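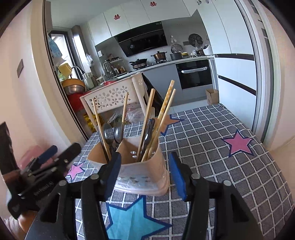
Home Skills, Session 3: The Things That Stand by the Sink
Havolcombe Adult Education, Thursday evenings, Room 462

Hello again! These are my notes from class, typed up a bit more neatly than I said them, for everyone who was writing with one hand and holding a coffee with the other. If you missed the session, read them through once and then do the homework at the bottom. Bring your reader too (the Alvarado one with the torn-looking cover, we need page 7 next time).

Last time we did drawers. Tonight was the stuff that never makes it into a drawer, meaning the cup or basket where spoons and chopsticks end up after washing. I have a lot of feelings about this object. Most kitchens I've been in have one, most of them are overfull, and when I ask people what's at the bottom of theirs I get a funny silence.

What we mean by a drainer and what we mean by a holder

I used both words in class and somebody quite rightly stopped me. A drainer is where things go straight from washing, so it has to let water out and let air in. A holder is where things live between meals, so all it has to do is stay upright and not be ugly. Plenty of families use a single plastic basket for both jobs, and I'm not going to tell you that's wrong. I do it myself from Monday to whenever I get tired of it. But if you use it for both, choose it as a drainer first, and put up with however it looks.

When you're shopping, look at:

the holes – where they are and how many sides have them. Holes only near the top do very little for the bottom of a chopstick.
the base – a raised one, or one with a tray, gives the water somewhere to go that isn't the counter.
the width at the bottom compared with the height of your longest utensil. Tall chopsticks in a narrow, light basket will tip it over sooner or later.
whether you can get your hand inside with a sponge. If you can't, you won't clean it (I know I won't).

Somebody asked about ceramic. I like ceramic, it's heavy and it stays put, but check for drainage. A pretty jar with no holes is a holder, full stop.

The label question

Peel it off! All of it, before first use. Paper labels on plastic go gray and furry at the edges, and then you have glue with crumbs in it. Warm soapy water, ten minutes or so, then work from one corner. What's left comes away with a little cooking oil on a cloth, and then you wash the oil off. Lurdes Azevedo, who teaches the Tuesday group, swears by a hair dryer and has offered to argue with me about it.
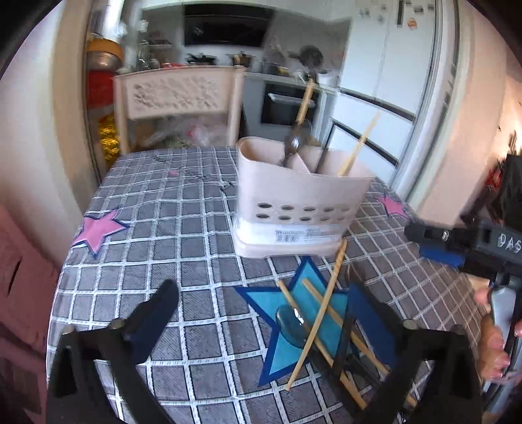

Photo: Deisy Bedoya

Look at the drainer with its barcode sticker still across the front and you'll see what I mean about labels. Look at the holes as well: they're round and they run in two rows, so there's a fair bit of open space down where the utensils stand. The base is raised too. That's a decent shape for the job, and with just a spoon and a couple of chopsticks standing in it you can see how much room there is when a basket isn't crammed.

Then there's the clear spoon lying out on the big turquoise star. Glass is the thing I'd treat separately in any kitchen. Lay it flat on a folded towel and let it have that space to itself. I've chipped a nice one by dropping a metal ladle into the basket on top of it, and I was cross for days.

Wood, metal and glass in the same basket

We spent the longest on this, so here are the main bits in one place.

Wooden chopsticks. Wash them soon after the meal, don't leave them soaking, and rub along the length of the stick, with extra attention at the eating ends. Shake them over the sink. Stand them up with the eating ends in the air, and don't bunch them together – if they're touching all the way down they stay damp between. A pair that has gone fuzzy, split or has dark spots that don't wash off is finished. Toss it.

Metal spoons. Easy, mostly. Bowls up, and don't let them nest, or you'll find a skin of water between two spoons the next morning. I give mine a quick wipe with a towel, which takes no time and stops the spots.

Glass. See above. Flat, on its own, away from the edge.

Long chopsticks versus short ones. Cooking chopsticks are the tall ones and they pull a basket over if they all lean one way. Spread them around. If your set is a mix of lengths, put the heavy spoons in first, on the side opposite the lean.

Sorting on the table

For the practical part we cleared everything out onto a table and sorted. I'd much rather you did this on a table than on the counter, because on the counter you start putting things back before you've decided anything. A patterned cloth is a real help here! Checks or big printed shapes give you ready-made places: wood on one shape, metal on another, things you're unsure about on a third. Children get this faster than we do, so if yours are hanging around, hand the job over.

The order I like:

Empty the basket completely, including whatever is stuck at the bottom.
Match the chopsticks. Hold the pair upright on the table with the tips down and see whether the tops are level.
Put the loners in their own spot. A single good chopstick is fine for stirring coffee or unclogging a funnel, but keep one, maybe, and let the others go.
Pull out anything you haven't used since January.
Wash the basket itself, inside corners and underneath.
Put back what you use every day and find a drawer for the rest.

A note on cost, as it came up twice. The Mullura basket I passed around is mine and it's fine. The Jokach one is fine too, and somewhat deeper. Please don't go and buy either of them if the one at home drains properly. A good scrub with an old toothbrush makes more difference than a new basket.

Homework

Empty your own basket and sort it the way we did. Write down what you found at the bottom (be brave). Then write me 300 words on where each kind of utensil lives in your kitchen now and whether you moved anything. Sketches are welcome and so are complaints from the people you live with.

For next week bring one utensil you never use but can't part with. We'll be doing lids and storage boxes as well, so if you own a box with no lid, or a lid with no box, put it in your bag – there's a decent chance somebody else in the room has the other half.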